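Boards > Language Work > Interpreting & Fixing > On-location jobs

Thread: Fixer day rate when the crew also wants subtitles?

glenys_c
Got a call from a production outfit called Gravis. They're shooting a coastal heritage thing in Vulterden in August and want me to interpret on set, find them a boat, talk the harbor office into letting them fly a drone, and then "just glance over" the subtitles. One flat fee, 2,000 for the lot. Is it me?

rowbotham_ferry
It's not you. Glancing over subtitles is how I lost most of a spring. Split it into two contracts, one for the shoot and one for the text, and put the boat in neither. If you find the boat, you own the boat's problems.

Lindqvist_F
I'd disagree a little. Finding the boat is the job. A fixer who won't fix is an interpreter with a nicer jacket. But yes, charge for it.

rowbotham_ferry
I have the jacket. It was not nice after the boat.
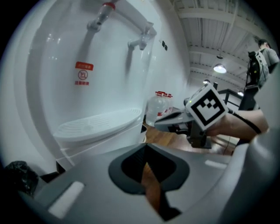

The other thing I'd ask is who holds the transcript. On the Clallutham shoot they handed me 112 pages of an old net mender talking, no time codes, and the director wanted to know which bit was "the moving one." He was describing knots the whole way through.

yutong.lu
How long are the shooting days? I never quote without a cap on hours. Directors love evening light, and evening light up there quits at bedtime.

glenys_c
They said "normal days." I asked what normal was and got a smiley.

Lindqvist_F
Then the smiley is your overtime clause. Ten hours, meals included, anything past that at time and a half.

gbunting
Unpopular view: take the flat fee. It's a slow season and a TV credit brings in work.

rowbotham_ferry
What work did yours bring in, Gareth?

gbunting
More television – at a flat fee. OK, fair.

glenys_c
Sent them two quotes, shoot and subtitles. Boat is a separate line with a rude number next to it. They've replied asking if I also do Danish.

yutong.lu
Do you?

glenys_c
For a rude number.

Related threads
Release forms in two languages: who signs which?
Whispered interpreting on an open deck
Dialect speakers and the subtitler's conscience
Getting paid by a company that has changed its name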